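Workow boundary dispute

The Workow boundary dispute is a conflict over land and water between farming villages of the Workow district and herding families of the neighboring Plilevby district. It concerns a strip of grazing land 32 kilometers long on both sides of the Luo, a seasonal river. Armed clashes took place there in two separate years, and the line between the districts is still not agreed. 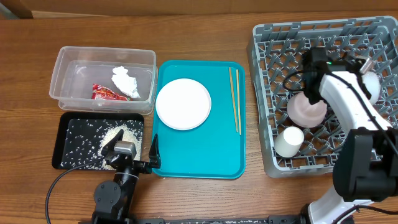
Didier Aubert
Contributing editor, regional conflicts

Background

Before the districts were created, the strip was used by both communities under a customary arrangement. Herders brought their cattle to the river after the harvest and left before the first planting. Elders from both sides met each June to fix the dates. The arrangement was never written down, and the two communities remember its details differently.

When the district map was drawn, the border followed the old bed of the Luo. The river had already moved to the east by that time, and six villages which paid tax to Workow were placed inside Plilevby. Both administrations continued to collect market fees in these villages for several years.

First clashes

The first serious violence began at the Standier crossing, where a group of farmers had closed the cattle path with a fence. Herders removed the fence at night, and shooting followed in the morning. The fighting spread to three villages and stopped only when regional police arrived. More than 1,000 people left their homes, most of them going to relatives in Workow town.

The number of deaths is disputed. The Workow administration gave a list of 108 names, but the Plilevby administration said that some persons on the list had died of illness in the camps. No independent count was made.

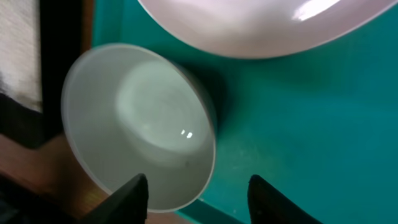

A regional court later ordered both districts to withdraw their militias from the crossing. Workow obeyed the order first. Plilevby kept a small post on the eastern bank, and explained that its purpose was to protect the wells. This post became the main subject of the second clashes, which were shorter and did not reach the villages.

Mediation

Elders have led most of the talks. Their first proposal was to return to the June meeting and to leave the border question for later. It was accepted by the herders, while the farmers asked for compensation for burned grain stores before any signature. A second proposal divided the strip at the present course of the river. Both district councils rejected it.

Present situation

The cattle path at Standier is open during the dry season under police control. The weekly market has started again, but the school on the eastern bank remains closed. Displaced families have returned to four of the six villages.

See also: Luo River; Customary grazing rights; Plilevby district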